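Oltivell Kitchen Table Challenge: a club review after one full term

Rating: 4.5 out of 5
Used by: after-school robotics club, years 9 to 11
Bought from: Graltness, education range

Our club in Ristport has been through a fair few challenge packs over the years, and most of them end up in the cupboard with one bag of parts missing. This one got used every single session for a term and the kids are still asking for it. I'm a bit smitten, so take that into account, but I'll try to be fair about the rough spots too.

First, what you get. Oltivell is a challenge pack for clubs that already have an arm and a gripper. It has 20 task cards, a box of play kitchen pieces, a big layout sheet for the teacher's folder, and a licence for the scoring software, which runs in a browser and didn't need anything installed (hooray, because our IT people take a month to approve anything). There is no robot in it. I mention that early because another school near us ordered it thinking there was.

The cards start gently. Card one is just moving to a spot above a target, stopping, and opening the gripper, and you'd think a room of 21 teenagers would roll their eyes at that. They didn't! Getting the fingers centred on something you're approaching from above is harder than it sounds, and the first team to manage it three times running made enough noise to bring the woodwork teacher in from next door.
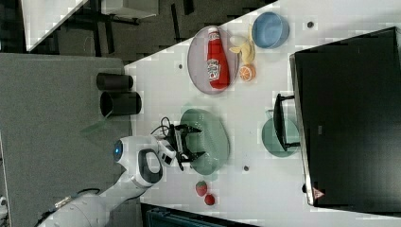
Fingers open over the green plate, strawberry waiting off to one side.

By card six they're picking things up, and by card ten they're being asked to plan an order of moves so that one object doesn't block the next. That's where the pack gets really good. Each card gives a goal and a couple of limits, and leaves the method to the students. One of our teams wrote out every position by hand in a notebook. Another wrote a little function for "go above, go down, close, go up" and then used it for everything, and they were insufferable for a fortnight. Both approaches worked well enough to pass, and the conversation afterwards about which one was easier to fix was the best half hour of the term.

I also love that the difficulty comes from the objects themselves. Round fruit rolls. Plates have edges to catch on. A bowl can be approached from the rim or the middle, and the card won't tell you which. We had five teams sharing one arm, so everybody got to watch everybody else's mistakes, and by June they were predicting failures before the gripper had even started moving.

Sharing one arm does mean a lot of waiting, mind you. The teacher's folder suggests a rotation where one team drives, one scores and the others work on paper. It's a sensible plan and it mostly held together. I'd give each team a set slot on the clock and stick to it, because "just one more go" will eat your whole afternoon.
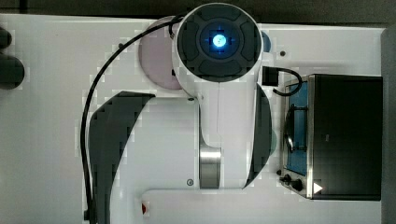

Tshepo Pretorius reckons the scoring is too soft on slow runs, and that a team should lose points for creeping along at a snail's pace when they could plan a decent path. For the Kekana Cup, Tshepo would switch on the timed mode from the first week and make them live with it.

I go back and forth on that. Timed mode is in the settings, and we tried it near the end of term. The keen kids adored it. A couple of the quieter ones, who had been doing lovely careful work, suddenly didn't want to drive. So for a regular club I'd leave it off until everyone has had a few clean runs, and for competition prep I'd say go for it. The software lets you set it team by team, and I wish I'd noticed that sooner!

The software is plain and mostly good. You enter each attempt, tick off the limits, and it keeps a running history that you can print. The history is gold at report time. What I don't like is the undo button, which only goes back a single step, and the colour coding, where "passed" and "passed with a penalty" are two greens I can barely tell apart on our old projector. Graltness answered my email about that the next morning and said a new palette was coming. We'll see. 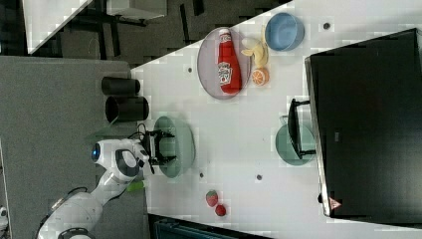 Now for the cards from fourteen onward, which are about awkward shapes, and this is the stretch that sold me. Up to then the students have had small things that a gripper can more or less swallow. Then they have to think about where on an object to take hold, and what else is in the way when they do. Our group spent two whole sessions arguing over the ketchup bottle. With it lying right across the plate, the neck looks like the obvious spot, being narrow, but then all the weight is down the other end and it wants to swing. Johannes Masilela's team drew the grip points on scrap paper and tested them one at a time, changing nothing else, and I hadn't even taught them to do that yet. I'd buy the pack again for that afternoon.

The written side is a little thin. Each card has a reflection box on the back with space for maybe two sentences, and my older students had much more to say. We stuck in blank pages. The teacher's folder has sample programs for the first 14 cards and then stops, with a cheerful note encouraging you to explore. I did explore, at ten at night, with a cup of tea and some strong language. If you're new to arms, have a colleague to lean on for the last few.

Set-up takes longer than the folder claims as well. Every piece has a home on the layout sheet and it pays to be fussy about it, or yesterday's program will miss by a thumb's width and the students will swear the robot has changed its mind.

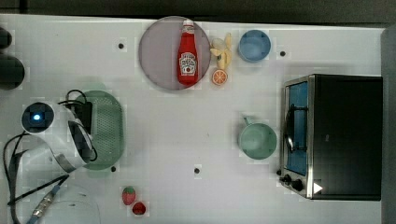 We ended up giving that job to a different pair each session, and they had to sign off the layout before anyone could drive. Grumbling went down straight away. It also made them better at describing where things are, in actual measurements instead of "over there a bit", and I could see it in their programs within a couple of weeks.

Would it suit primary? I'd say no, apart from the first few cards with plenty of help. It sits nicely from year 9 up. If your students have done some basic programming they'll be moving the arm in the first session, and if they haven't, allow a couple of extra weeks before card six.

Half a star off for the two greens and the missing sample programs. We've already put our name down for the second pack, and three of this year's students have asked if they can come back as helpers.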